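Getting Plastic Hubcaps Clean (and Other Garage Jobs I Put Off All Winter)

Posted April 10, 2023

The snow shovels are finally back on their hooks, which means I can see the garage floor again, and oh boy. Every spring I tell myself I'll do it a bit at a time and every spring I end up doing the whole thing in one go with the radio on. I've been at it for two days so far and I've picked up enough little tricks over the years that I figured I'd write them down while my hands are still dirty.

Let's start with the wheel covers, because I get more mail about those than anything else. Plain old plastic hubcaps hold on to brake dust like you wouldn't believe. I used to go at mine with a scouring pad and all I did was scratch the finish off (don't do this, please). Now I pop them off the car and soak them in a tub of warm water with a good squirt of dish soap. Thirteen minutes is what I give them, only because that's how long it takes me to drink a cup of coffee and look at the mail. Then a soft brush, an old toothbrush for the corners, and a rinse with the hose.

If there's still a brown film, make a paste of baking soda and a little water and rub it in with a rag. Go easy on anything painted. I try it on the back first, and I'd tell you to do the same. For tar spots I dab on a bit of cooking oil, leave it a few minutes, and wipe. Wash again afterward or you'll have an oily hubcap that collects every speck of dust in the county!
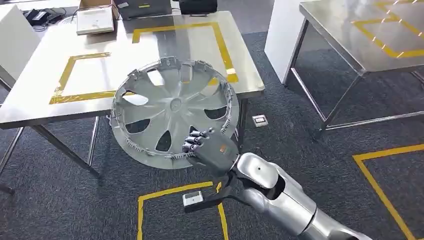 Hold it by the rim and tilt it to check the front for spots you missed.

Dry them all the way before they go back on. I stand mine up along the wall on an old towel. And while they're off, look at the clips on the back. A cracked clip is how you end up with three hubcaps, and I've driven around with three hubcaps for most of a year, so I know. My last replacement set came from Clistetti, a little auto parts counter next to the bakery, and they let me bring my old one in to match the size. Otherwise the size is usually printed on the sidewall of your tire, after the R.

Okay, the floor. Fresh oil drips get cat litter, the cheap clay kind. Pour it on, grind it in with your shoe, leave it overnight, sweep. Old stains are harder. I wet the spot, shake on powdered laundry detergent, scrub with a stiff broom and let it sit before rinsing. It took me 4 rounds on the big one under the mower and there's a shadow there still. I've parked the mower back on top of it.

I also use floor tape to mark where things go. I put a strip down where the front tires should stop and another in front of the freezer so the bikes don't get leaned on it. Clean the concrete with rubbing alcohol first and let it dry or the tape will curl up by May. Press it down with the back of a spoon. The roll I have is from Baklow and it's held up fine, except where I dragged the ladder over it.

Rusty hand tools: white vinegar in a dishpan, overnight, then scrub with crumpled foil. Rinse in water with a spoonful of baking soda, dry them right away, and wipe with a little oil. Keep wooden handles out of the vinegar.

Sticky drawers in the workbench got a rub with a candle stub along the runners. Takes no time at all and I don't know why I fought with that middle drawer for so long.

For jars of screws, tape one screw to the outside of each lid. I tried labels, but I never know what the things are called anyway.

Next up is the shelf with the paint cans. I have half a gallon of a Jiser green that I was so sure about in the store and I still haven't decided if the back door is going to get it. If you've painted a metal door with a roller and it came out smooth, leave me a comment and tell me which nap you used.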